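Piso – mes recettes de tartinades et de trempettes, en fichiers texte

LISEZMOI, version du 18 septembre 2018

Bienvenue ! Piso, c'est mon carnet de cuisine passé au propre : houmous, tapenades, yaourt aux herbes, caviar d'aubergine et tout ce qui se mange avec un bout de pain avant que les invités passent à table. J'ai commencé avec des feuilles volantes coincées dans un tiroir, et puis Babak Ranjbar m'a convaincue de tout taper (merci Babak, mes poignets te remercient moins).

Ce qu'il y a dedans

Le dossier recettes contient 1649 fiches, une par fichier. Oui, c'est beaucoup, mais je garde toutes les variantes, même celle du houmous à la betterave que ma sœur refuse de goûter. Le dossier ingredients regroupe plus de 3000 lignes, avec les noms au singulier et sans majuscule. Les quantités sont en grammes, sauf pour les épices, où je reste à la cuillère.
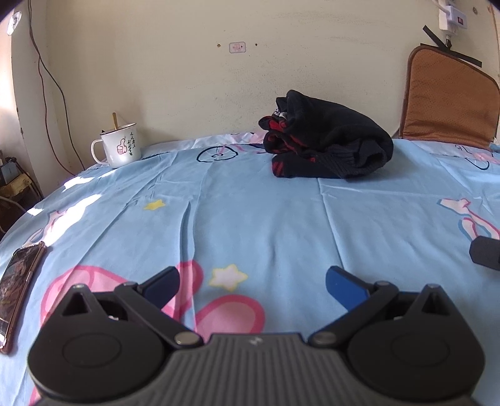
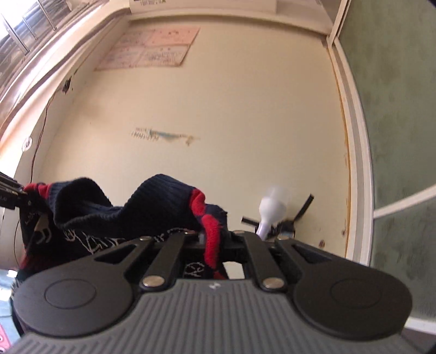

Comment lire une fiche

La première ligne donne le titre, la deuxième le nombre de personnes, ensuite viennent les ingrédients puis les étapes. Le champ repos indique le temps au frais, en heures. S'il est vide, c'est que j'ai oublié de le noter – partez sur une nuit pour tout ce qui contient de l'ail cru, vous ne le regretterez pas !

Le champ source vaut « maison » ou « Daneshvar ». Le second désigne le cahier Daneshvar, 700 recettes recopiées à la main, avec des mesures en verres que j'ai converties moi-même. Mon verre fait 20 cl, le vôtre peut-être pas, alors goûtez avant de saler.

Ce qui cloche encore

Il reste 9 fiches en double côté aubergines. Les accents sautent parfois à l'ouverture dans Rostix, il faut choisir UTF-8 à l'import. Et l'export vers Atora coupe les titres trop longs, je n'ai pas encore trouvé pourquoi.

Réutilisation

Servez-vous, modifiez, imprimez pour votre frigo. Pour une correction, écrivez-moi en indiquant le nom du fichier et la ligne. Je relis tout en juillet, quand les tomates sont bonnes et que j'ai enfin du temps pour refaire les essais.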